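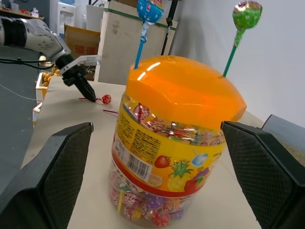
Blue and green, standing up in the orange lid.

Home Shop news Gallery Contact
Last updated: January

The lollipop jar at Nelwood

A jar like this stood by the till in my childhood, and I wanted one for our counter too. The label has strawberry, pineapple and grapes on it, and the sticks go in the lid so that children can choose by colour. We began with some 99 lollipops, and I think they will not last until spring.

Red stick, green stick, and a purple one in the air. The lid has small round holes for them - a simple idea, but I like it very much.

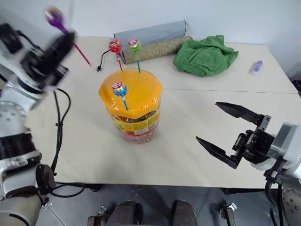

Győző Vincze wrote to us that grape was always the first to finish in his school shop, and he asks if we could keep two for him.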